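Robot Faults Lab, Week 6 handout
The slipper job: when "done" isn't done

Bring this to Monday's session, and please read it before you come. It's longer than last week's because I got carried away.

Last week we did faults that announce themselves. Red light, arm stops, everybody looks up. This week is the other kind, where the robot carries on quite happily with something wrong and you only find out later, when you go back through the log with a cup of coffee and a sinking feeling.

Our case is the slipper tidying task from the Dumano runs. You know the setup if you came to the August open lab: a two-tier rack, a few pairs of slippers, and a two-armed robot that has to pick them up, straighten them and leave each pair together. It sounds easy. I thought it was easy, and I wrote the first version of the task script in one evening, which should have told me something. 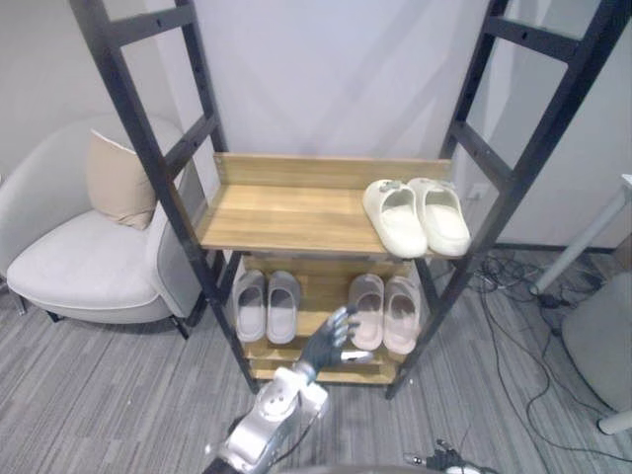

The script has four steps for each slipper: approach, close, lift, place. After "close" the controller asks one question, and it's the question that got us in trouble: did the fingers stop before they reached their full closing position? If yes, the controller decides there must be an object in the hand and moves on to "lift." If no, it opens up and tries again.

Have a think about what's wrong with that before you read on. (Really do! I'll be asking.)

What went wrong

We ran 50 grasps. The log reported success on every one of them. Then I sat down with the recordings and went through them by hand, and 19 of those "successes" had no slipper in the hand at the end of the lift. The arm went up, moved across, opened its fingers over the shelf with great care and put down nothing at all.

So nearly 40 percent of my lovely clean log was fiction. I had already pasted it into a slide, too.

The cause was in the hand. One finger on the right side was stopping short of its full closing position whether or not it had met anything. The controller saw a finger stop early and did exactly what I'd told it to do, and called that a grasp. I'd been so busy worrying about the strap and the thick soles that I never tested the hand on plain air.

Finding it took most of an afternoon. We checked the calibration file first (fine), then the motor current limits (also fine), and then finally did what we should have done at the start, and looked closely at the joints.
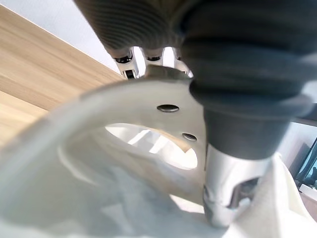 Fig. 2. Finger joints below the ribbed cover, with the black sleeve at right.

When you inspect a hand like this, power it down first and wait until the drive light is out. I know I say it every week. A hand that's holding position can still move if somebody restarts the controller from the other side of the room, and the pinch points between those knuckles are just the right size for a fingertip. Then work each joint slowly by hand, one at a time, and feel for the place where it stiffens. Don't force it past that place. Write down which joint and at what angle, and only then start taking covers off.

In our case the cover had crept down a little and was bunching at the joint when the finger curled. That was it. We reseated it, ran the empty-hand test 30 times, and the finger reached its full closing position on all 30. I was so relieved I nearly went home.

Why the log didn't catch it

Here's the part I'd like you to take notes on, because it comes back in the Polau case in two weeks. The controller had one source of evidence for "I am holding something," and the fault happened to produce that same evidence. The finger position was measured correctly, by the way. Nothing was broken on the sensing side. The mistake was in what we took the number to mean.

There's a safety side as well. A robot that believes it's holding something moves differently: in our script it goes slower and takes a wider path to clear the rack. A robot that believes its hand is empty goes fast and takes the short way. Now turn our fault around. Suppose the hand really is holding something and the controller thinks it isn't. You get a fast arm with a loose load on the end of it, and people who are expecting neither.

That's why our Dekia checklist asks for a marked area on the floor and a clear space before any two-arm test. 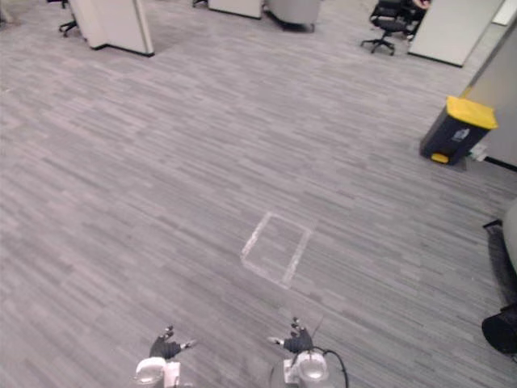 Keep bags and chairs out of the test space, keep the cables where you can see them, and agree out loud who has the stop button before you start. If you have to step in to pick something up, say so and wait for an answer – every time, even when it's only a slipper.

The fix

We made three changes to the script. Before each run there's now an empty-hand test, and if any finger stops short the run won't start. After "close" the controller compares the finger positions with what we recorded on real slippers, so stopping early isn't enough by itself. And after "lift" it looks at the shelf with the head camera and checks whether the slipper has left its spot.
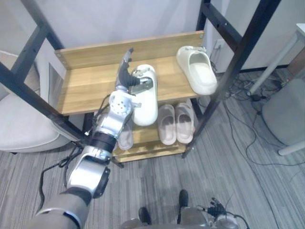 The strap grasp is still the hardest one to judge. There's very little material between the fingers, so the positions for a good hold and a near miss sit close together, and I wouldn't trust them without the camera check. We did 100 grasps with the new script and reviewed all of them by eye. The log and the recordings agreed on every one, including the misses, and I was happier to see those misses than any of the good grasps.

For Monday

Read section 2 of the Dimaculangan notes on stall detection. You can skip the math on the last page.

Write half a page on this: pick a machine you use at home that tells you when it's finished. What does it measure, and what fault could make it say "finished" too early? Dishwashers are taken, I do that one in class.

Lab groups, bring your stop-button sheet filled in. We start at 9:30 and I'd like the first run going before ten.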